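Saturday at the Tultach shared workshop

Posted 04/05/2019

Tultach opens its doors a couple of times a year, and I went along this time mostly for the robot build. I have been putting together a small arm at home since last June, and I wanted to see how a group handles the parts I keep getting stuck on.

The workshop is on the upper floor of an old print shop, next door to the Hevon paint store. Parking is behind the building and fills up early. I paid for two hours and stayed more than three. Visitors sign in at the top of the stairs, get a sticker, and are free to walk around.

The front room has the benches. On the first one were the printed parts for the arm, 34 of them, laid out on brown paper in the order they go together. The group calls the project Vuditell. The plans are their own, and they print nearly everything on two machines in the back. A finished set takes 98 hours of printing, not counting the ones that come out warped. I asked what they do about cracked screw holes, my main problem at home. They put in brass inserts with a soldering iron and let each one cool before touching it again.

The hand-held grippers were the other half of the visit. They are worked by a person, and the movements get recorded so the arm can be taught from them later. This part goes on in a room set up as a living room, with a sofa and a coffee table.

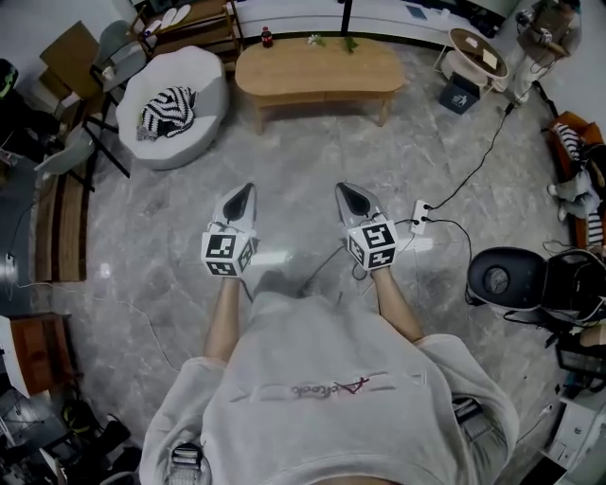 A white gripper in each hand, with a marker cube behind each tip.

The patterns on the cubes are what the software looks for when it works out where each gripper is. The group had 142 recordings so far. They said bad light ruins more of them than clumsy hands do – I had expected the opposite.

There was a short talk at 11 on wiring, which I would have liked to be longer. The main advice was to label both ends of every cable before it goes anywhere near the arm. I have not been doing this.

Afterward I had soup at Lương, across the street, and wrote down what I could remember. Parts lists are free at the sign-in desk, and the files can be copied if you bring your own drive. I had not brought one, so I will be going back for those.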